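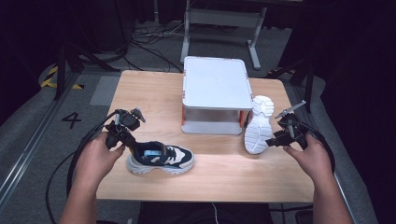 Azlan Rahman

Station Practice Gallery: Handheld Gripper Work, Grollcombe Hall

Gitudbridge keeps this page for operators and site leads. It shows work at the tables and states the rule that applies. The full text is in the Pasaribu Station Code, revised in February.

Station 4, pair of shoes and white platform. One gripper is held in each hand, and both are brought to the work from the operator's side of the table. Section 29 applies: each cable leaves the gripper on the outer side and may not cross the tabletop between the hands.

Floor markings. The station number must remain readable at all times. Stands and loose cables are kept behind the table. Hazard striping may not be covered by mats or equipment.

Clearance. A walkway of 700 mm is required at every station. Tabletops carry only the items named on the task sheet.

Site leads at Dutavville and Grollcombe check each station before the first task of the shift. Corrections to this page may be sent to the Gitudbridge practice office.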